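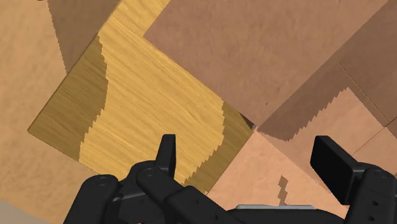
Mobile Apps and Their Makers
Week 6 handout: What happens when a phone app gets an update
Kartini Wijaya

Last week we got an app into the store. This week is my favorite part of the course, the updates! Once real people have your app on their phones, every change you make has to travel out to them, and that trip is full of interesting decisions.

Version name and version code
An Android app carries two version labels. The version name is the one people read, like 2.1 or "Spring release," and you can write almost anything you like there. The version code is a whole number that has to go up with every release you upload. Our practice app, Jalali, is at version code 73 after one semester, and I love that, it means you all kept shipping (even the tiny fixes).

Staged rollouts
You don't have to send an update to everyone at once. In a staged rollout you pick a share of users, watch the crash reports, then widen it. Izzati Lumbantobing's group started the Cernano update at 30 percent and caught a login bug on older phones before the rest ever saw it. Great catch! Note that you can halt a rollout, but you can't pull the new version back off phones that already have it. The fix goes out as another release with a higher code.

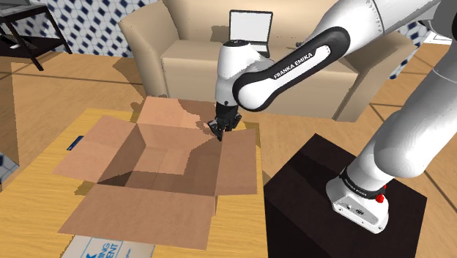
Reading the store listing
Look at the "What's new" text for three apps you use. How many just say "bug fixes and improvements"? Bring the best one and the worst one to class. Mine for best is still the Sotby notes, which name each bug in plain words and say which phones had it.

For next time
Read the chapter on permissions, especially the part on asking at the moment of use.
Write release notes for your own app, two sentences at most.
Groups on Arkar: please raise your version code before you upload. The console will reject it otherwise.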